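Toltel Urio two-arm bench robot: can it fold the washing yet?

Reviewed by Lotte Dewulf

Price: by quotation, rental only for now
Needs: a table of its own, a socket, a fair bit of floor
Good for: towels, tea towels, pillowcases, patience
Not good for: shirts, fitted sheets, anything you need by tonight

I do the washing for a household of five and I also look after the linen for a small guest house, so between the two I fold most days. When Viden asked whether I would spend time with the Urio and say plainly whether it could take some of that off me, I said yes. I have wanted something to take the folding away since I was old enough to be handed the other end of a sheet.

The Urio is a pair of white arms, each ending in a gripper with two fingers. It works at a table. It does not walk about, it does not collect the basket, and it will not put anything in a cupboard. You bring it the clothes, it folds them or fails to, and you take them away. Toltel rent it with a program called Vota, and you choose the job from a list on a tablet: towel, tea towel, pillowcase, T-shirt, long-sleeved shirt, trousers. There is also an entry called "mixed", and I will come to that.

I had it for three days. I brought 80 items from home and from the guest house, all clean and dry, none of them ironed. Some were new and stiff, and some had been through the machine so many times that they hang like wet paper. I wanted the old ones in because that is what people own.

Setting up and starting

A technician from Toltel did the setting up, so I can't tell you how hard it would be on your own. Once it is running, starting a job is easy. Put the item on the table, choose it from the list, press the green button and step back. The arms stop if you lean in, and they stop gently. I tried it several times on purpose and a few more by accident, reaching for my tea.

The manual is poor. It tells you a lot about mains supply and hardly anything about how to lay a garment down, which matters more than anything else. I found out by trial that it wants the thing more or less flat, with the longest side facing you. If you drop a shirt in a heap it will spend a long while picking at the heap. By the time I had spread a T-shirt out the way the machine likes it, I could have folded it. I thought that on the first morning and I was still thinking it when I handed the tablet back.

How it folds

Its method is close to mine. One arm takes hold near an edge and keeps the cloth where it is, and the other picks up a corner and carries it over. Then it goes round and does it again. Towels suit this very well. The corners are thick, they stand up a little by themselves, and the fingers can get underneath. With thin cotton the fingers close on the corner and sometimes take two layers when they wanted one, and from there everything is a bit wrong. The machine does not seem to notice. It goes on and makes the next fold on top of the bad one, very neatly.

It is much better with an arm on each side than it is with one working by itself. When both grippers have hold of the cloth, one at the left edge and one at the far right corner, you feel that it knows what it is doing.

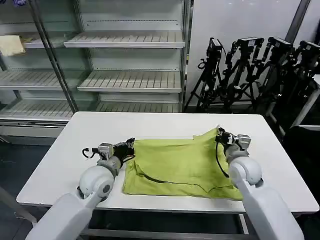
Jeanine Wuyts thinks I have the wrong end of this. I had told her how slow it was, and she wrote back that speed did not matter to her in the least. Her hands are bad in winter, she said, and if a machine took all night to do one basket badly she would still be glad of it, because at the moment the basket sits there until her son comes on Wednesday. What she wanted to know was whether she could lift the clothes on to the table and walk away.

I have thought about that since, and it is a fair point. I had been measuring the Urio against my own two hands on a good day. So I spent the second afternoon doing what Jeanine would do. I put things down, pressed the button and went into the next room.

The answer is that you can walk away from towels. You can mostly walk away from pillowcases. You can't walk away from anything with sleeves. I came back to find a T-shirt rolled into something like a sausage, with the arms parked and the tablet saying "complete". Another time it had stopped part way and was waiting for me to press "continue", and it had been waiting long enough for my coffee to go cold. There is a chime, but it is quiet, and you won't hear it through a door. Toltel should fix that before they fix anything else.

The results

I judged every item the same way: would I put it in the drawer as it came off the table, without touching it? Of the 80, I kept 19. Nearly all of those were towels and tea towels. A few were pillowcases, and one was a T-shirt, a heavy one of my husband's, which came out better than I do it.

A good many of the rest were not disasters. They were folded, only crooked, or with a sleeve poking out, and in our house they would have gone in the drawer anyway. I left them out of the count because a guest house can't hand them to people. If your standard is "off the floor", you would get a kinder number than I did.

Trousers were hopeless. It found the waistband every time and lost the legs every time. I stopped after a few pairs, laid the remaining ones flat for it and helped with one hand, and it still lost the legs.

"Mixed" is supposed to work out for itself what you have put down. It called a pillowcase a T-shirt and looked for sleeves. It called a cardigan a towel, and I felt sorry for the cardigan. I would leave "mixed" alone until it has had a lot more work.

Where it gets stuck

After three days I could tell early on whether a fold was going to fail. The trouble starts when one gripper lets go and the other doesn't. Cloth that is held at one end only does not stay spread out. It draws in towards whatever is holding it, goes into long creases, and the corner in the fingers bunches up. You or I would pat it flat again without thinking. The Urio has no pat. It has pinch and lift and let go, and it does all three quite well, but smoothing seems to be beyond it for now. There is a step called "flatten" in which it drags the cloth a short way by the edge. On a towel that takes the ripples out. On anything soft it makes new ones. 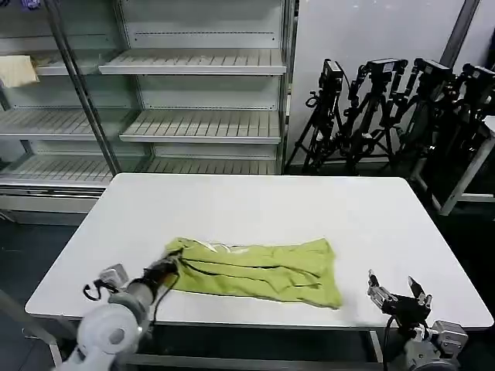
I asked Marina Deligiannis at Toltel about the smoothing and got a straight answer. They know about it, and it is the thing most customers bring up. She said the fingers are made for corners and edges, and that a wider, softer hand would be better at patting and worse at picking up. They have tried it both ways. She would not give me a date for a better one, and I liked her more for not giving one.

Noise, room and upkeep

It is quiet. There is a low hum from the arms and a click when the fingers close, and you could have the radio on over it with no bother. Room is another matter. The table has to be clear, and you want space on both sides for the elbows, which swing out further than you expect. Our utility room would not take it. The guest house has a back room that would, if we moved the ironing out, and then I don't know where the ironing would go.

The cables on the arms bothered me at first. They hang in loops near the wrists and I was sure one would catch on a button. None did while I had it. Fluff is more of a nuisance. It gathers on the fingertips, and after a batch of towels the grip gets worse and you have to wipe them. The manual says to use a dry cloth. I used a slightly damp one and it worked better, but don't tell them I said so.

Would I have one?

For the house, no. I would be spreading things out, pressing buttons, listening for the chime and refolding what came off, and that is more work than I have now. I also don't want to keep clear a table that size for the sake of tea towels.

For the guest house I am closer to yes than I thought I would be. We get through a great many plain towels, all one size, and it folds those properly while I do the beds. If Toltel rented it as a towel folder at a towel folder's price I would ask for a quote. They rent it as a laundry robot, and it isn't one yet.

Godelieve De Bruijn, who runs the guest house with me, watched it for most of a morning. She has less time for machines than I have. Her view is that we should wait for the one that does fitted sheets, and that she will pay whatever they ask for it.

As for Jeanine, I wrote and told her that it would do her towels and not her blouses, and that she would still have to lift everything up on to the table. She has asked me to let her know when it does blouses. I have asked Toltel to send me the next version, and I'll take the same washing along so the numbers can be compared.

Marks

Towels and tea towels: very good
Pillowcases: fair
T-shirts: poor, now and then surprising
Trousers: don't
Ease of starting: good
Manual: poor
Chime: needs to be much louder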